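Pegboard layout for small hand tools – hooks keep pulling out??
Workshop & Garage > Storage and Organizing
Started by sooah_y, Apr 17, 2024

sooah_y
Finally clearing out the tool drawer. Got a Bunov pegboard, round holes, and a pack of their hooks. Problem is every time I grab something the hook comes with it. Lifts right out and lands behind the bench. 3 times today. Do I glue them or is there a trick? Also how far apart do you all hang stuff, I keep starting over.

knut.h
Don't glue. You'll want to move everything by September. Zip tie through the next hole down, pull tight, snip. Ugly but it holds.

Sabine_F
Zip ties are fine if you can reach the back. Mine is screwed flat to the studs so no. I used hooks with a wide round base that sits against the board, way less wobble. Workine sells them, so do others. Check the hole size first, I ordered the wrong one and had to send 129 of the things back

gseidel
Unpopular opinion, pegboard is a waste for small tools. You use a whole wall to hold what fits in one shallow drawer. Dividers, done.

sooah_y
@gseidel the drawer is what I'm trying to get AWAY from lol. Could never find the wrench.

gseidel
Then label the drawer.

knut.h
Drawer people never find the 10mm either Gerd

bjarke_b
I do a mixed board, paint stuff and garden stuff and wrenches together. Everything on its side, not hanging down. Handle loop goes over the hook. White round mounts on mine, similar to what Sabine said.

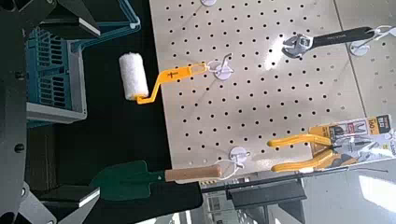 Reply 9

Sabine_F
@bjarke_b nice, I like the yellow on the roller, easy to spot. But why are the pliers still in the card??

bjarke_b
Because the card hangs and the pliers don't. No loop on the handles. It'll come off when I get a double hook – or never.

gseidel
Roller sticks out past the board. So does the shovel blade. You'll catch a sleeve on that.

bjarke_b
Haven't yet. Nobody walks on that side. But ok, fair, if it was by a door I'd shift everything over a few holes.

knut.h
Wouldn't keep a garden shovel next to a roller cover myself. Dirt gets in the nap and then it's in your paint. Bag the cover or put the shovel somewhere else.

Sabine_F
Agree with Knut. Or just wash the shovel?

knut.h
Who washes a shovel

Sabine_F
me

sooah_y
ok so sideways is intresting. Doesn't a heavy wrench swing down if only one end is on a hook?

bjarke_b
If you only use one hook, yeah, depends how the board sits. On an upright wall add a second hook under the head end. Small stuff you can skip it, wrench you can't.

knut.h
Two hooks for anything heavy. I'd hang wrenches straight down and be done with it, takes less wall too.

sooah_y
Spacing?

Sabine_F
Lay it all out on the floor first, board flat. Leave room for your hand around each handle, not just the tool. Then put the hooks in. I skipped this and redid mine 7 times

gseidel
7 times. A drawer takes one.

sooah_y
Update – zip tied the three worst ones, laid the rest out on the floor like Sabine said. Wrench straight down, roller sideways becuase it wouldn't fit any other way. Shovel went to the shed. Still short a few hooks, the Ağca ones look the same, anybody know if they fit Bunov holes?

knut.h
Take one with you to the store and compare the peg. Sizes on the packs are all over the place.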